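Proncombe breakfast set: read me first

Hi, I'm Esi, and this is the readme for the breakfast folder, which holds 143 clips of bread being put on and taken off a plate. I started it in June and I'm still fond of it! Everything was set up on the brown cloth (iron it if you reshoot, I never do).

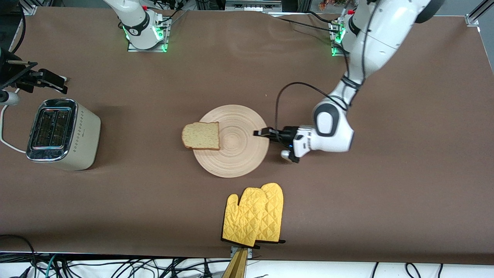
Octavian Olteanu wanted to know why we don't toast the bread first, as toast holds its shape and leaves fewer soft corners. Fair point, but toast sheds crumbs everywhere and I'd be shaking out that cloth all day. Plain slices it is, swapped after every 10 clips, or sooner if they start to curl.

File names go plate, food, clip number. Clips 2 and 19 are missing because I saved over them, sorry. Labels are in the spreadsheet called Fiadzo, one row per clip, and "on plate" means any part of the bread is touching it.
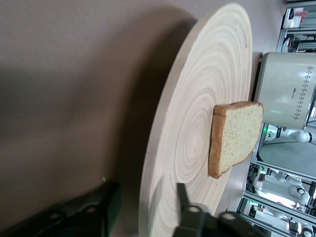 My labeling rules got fussier as I went along, so please trust the later rows over the early ones. Edges were the worst for arguments. A slice that pokes out a little past the rim, crust and all, still counts as "on plate", and I don't want another Friday spent on it. The rings in the wood are handy too, for judging how far a slice is from the middle. Zhuoran Ye keeps the spare plates, so ask there if ours cracks.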